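パンの耳の話をさせてください！

3月に入ってから、朝ごはんをほぼ毎日サンドイッチにしています。きっかけは近所にできたパン屋「Jesamell」の山型食パン。1斤584円と聞いて最初はひるんだのに、いまや週に二度は買っています。耳がとにかく香ばしくて、切り落とすなんて考えられない。端っこの一枚は、焼いてバターだけで食べるのがいちばん好きです。

凝りだすと止まらない性格なので、薄切りと厚切りで同じ具を挟んで食べ比べてみました。たまごは断然薄切り、きゅうりも薄切り。でも照り焼きチキンだけは厚切りの勝ち！ソースがパンにしみて、最後の一口まで味が濃いんです。バターは冷蔵庫から出して40分くらい置くと、すうっと端まで塗れます。ここを急ぐと、きゅうりの水分でパンがべしゃっとなって悲しい思いをします（先週もやりました）。 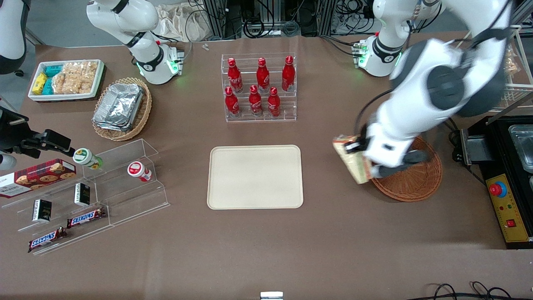
透明な包みのパンと、丸いかご。かごに盛るだけで食卓がちょっとうれしくなる。

包み方にもはまっています。ワックスペーパーできゅっと巻いて、重しに皿を一枚のせて、しばらく我慢。それから包丁を温めて一気に切ると断面がきれいです。文通友だちのアポリーヌ（Apolline Pons）に手紙で自慢したら、「うちではバゲットに挟んで、切らずにかじる」と返ってきました。それもいい！さっそく翌日、バゲットにハムとバターと、からしをほんの少し。口の中の上のほうが痛くなったけれど、噛むたびに小麦の味がして、しばらく無言で食べました。

次に試したいのはフルーツサンドです。いちごの向きをどう揃えるか、紙に図まで描いて考えています。クリームは甘さ控えめにして、マスカルポーネを混ぜるつもり。パンはもちろんJesamellの薄切りで。うまくできたら、クリームの配合も載せますね。

コメント（3）

みどり
照り焼きは厚切り派です！マヨネーズは塗りますか？

パン屋めぐり中
584円、ちょっと勇気がいりますね。でも耳の話を読んだら食べたくなりました。

管理人
＞みどりさん　片面だけ塗ります。もう片面はバターで！

当サイトではCookieを使用しています。閲覧を続けると、Cookieの使用に同意したものとみなされます。　［同意する］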